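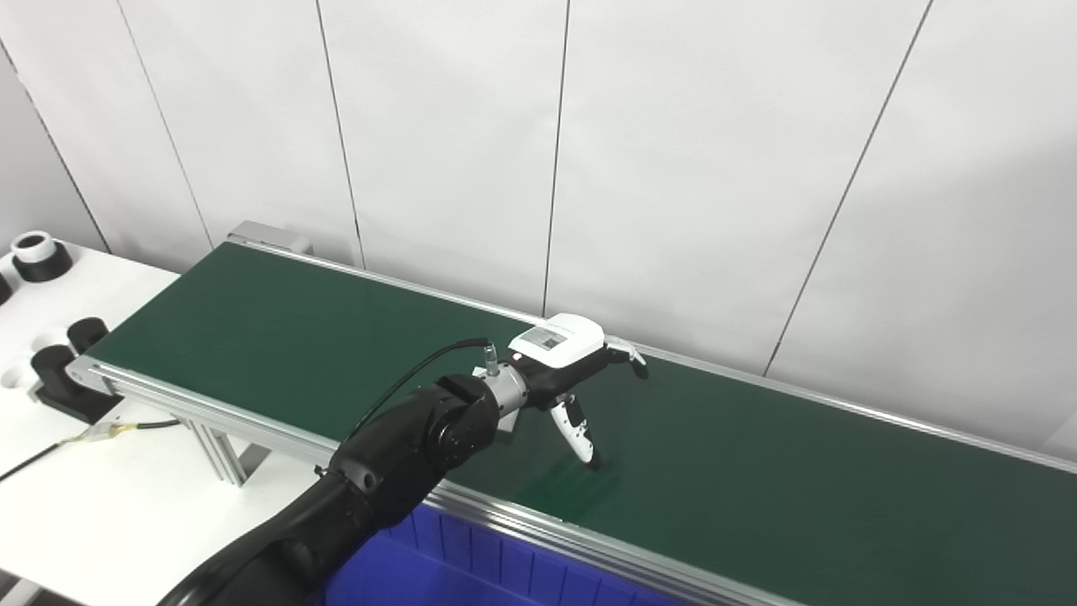 28 Dec 2025

Woke up at five to the sound of the upstairs neighbor's dog crossing the room, turning around, and crossing it again. I know the route by now. Lay there and made the decision I have been putting off since August, which is that the bedroom ceiling is coming down, or at least getting a second ceiling hung underneath it.

Spent the morning at the kitchen table with the quotes. Dinby wants to put up resilient channel and two layers of board with the gooey stuff in between. Londenano wants to hang the whole thing on rubber clips and fill the gap with mineral wool, and says the channel is a waste of my money. Dinby says the clips are a waste of my money. On the matter of my money they are in full agreement.

The room comes to 292 square feet, counting the closet, and I do count the closet, as the dog certainly does. Two layers makes 584 square feet of board. Wrote that number down, looked at it for a while, then looked at the stairwell, which has a turn in it that defeated my sofa. The sofa still lives at my sister's.

Called Jaber, the supply place out past the car wash, to ask if they'd deliver to the second floor. They will deliver to the curb. I asked what counts as the curb. The man said the curb does.

## After lunch

Went up the ladder and knocked on the ceiling with my knuckles to find the joists. Read last night that you can hear the difference between hollow and solid. I can hear a difference between knocking and not knocking. The dog heard it too and came over to stand right above me, so for a minute or so we were closer than we've ever been. Marked what I think are four joists in pencil. They are not the same distance apart, so either the house was framed by a man in a hurry or I have marked something else.

Also found the old water stain behind the light fixture, the one I painted over when I moved in. It has come back a little yellow at the edges. Londenano's quote has a line that reads "assumes existing ceiling sound," which I took at first for a joke about the dog. Have to get the stain looked at before anybody screws anything over it. More money, and this time they haven't even argued about it yet.

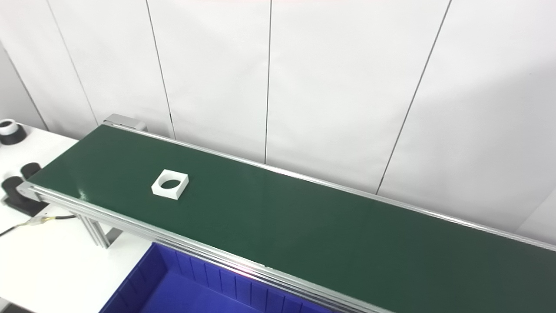

## The argument with myself

For the clips: they cost more, but everyone on the forums who has them seems smug, and smug people sleep well. They eat up nearly three inches of headroom. I am not tall. The wardrobe is, and it clears the ceiling now by the width of a hand. My hand, fingers together.

For the channel: cheaper, thinner, and if one screw goes through it into a joist the whole thing is supposed to stop working. I know who would put that screw in. I would be holding the drill "just to help."

There is a third choice, the Sisau tiles, soft gray squares you glue up yourself on a Sunday afternoon sort of mood. Priced them out of weakness. Then read the small print, and they are for echo inside the room, which I don't have. I have a bed, two rugs, and too many coats. A person could shout in there and be ignored. The trouble is all from above and comes through the wood, and glued-on foam would do about as much for it as a stern look.

Put aside another $1000 on paper for patching and paint. On paper it went very smoothly.

## Evening

Ran into the neighbor at the mailboxes and nearly brought up the idea of a rug - a thick one, wall to wall, at my expense. Said happy holidays instead. She gave me a tin of shortbread and said she hopes the dog isn't a bother. I said what dog.

Ate most of the shortbread going over the Londenano quote again. Leaning toward the clips. Will ask them about the light fixture, the stain, and whether board can be cut down before it goes up the stairs, and what that does to the joints.

He's walking again. Window, door, window.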